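Spent the week comparing two sets of fingers for our hand-held grippers. Posting notes as a thread so I can find them later.

The two sets are the Gevgate flat plates and the Solanki soft pads. Same handle, same camera mount, same table. Only the fingers change.

Test set is glass jars and bottles, lids on. Glass is most of what Jisavance wants handled, so we skipped boxes and cans entirely.

We logged 1,345 grasps in total. I threw out 260 of those because the camera exposure drifted and the fingertips blew out to white. Fixed exposure from Wednesday on and the problem went away.

Flat plates first. They're stiff, they close square, and you know where the tip is. On a straight-sided jar they're good. On a jar with a wide lid you have to decide early if you're going for the lid or the glass, because the plate edge catches on the rim if you split the difference.

Soft pads forgive more. You can come in a few degrees off and they wrap. The downside is that the jar turns a little as the pads settle, and that turn shows up as noise in the pose track.

Slips on the lift: 189 across both sets. Most were flat plates on bare glass, low on the body. Grabbing the lid was safer with either set, as long as the lid was screwed all the way down.

Wrapped lids are their own category now. Plastic film over metal wrinkles, and the wrinkles throw highlights that move when the gripper moves. The tracker likes to lock on to those. We ended up masking the top of the lid for the tracking pass.

Transparent walls are the other headache. With powder in the bottom of a jar you get a decent visual edge at the fill line, and nothing much above it. Depth was useless on the clear part, so we went by the lid and the fill line.
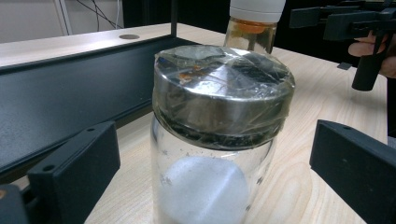
Two people working at one table is slower than it sounds. Each gripper ends up in the other one's view, and the sync between the two controllers has to be tight. Trurar firmware held sync all week. The older build lost it twice in one morning.

Finger width matters more than I thought. The plates take up a lot of the view when they're open, so a small object can hide behind one until you're nearly on it. I'd like to try a narrower plate – same stiffness, less black in the corners.

For now we're keeping the flat plates for lids and the soft pads for bare glass. Swapping takes two screws per finger, and I've stopped using threadlocker on them.

Next batch is 1,000 grasps with the lights turned down. Starting Sunday if the spare pads get here.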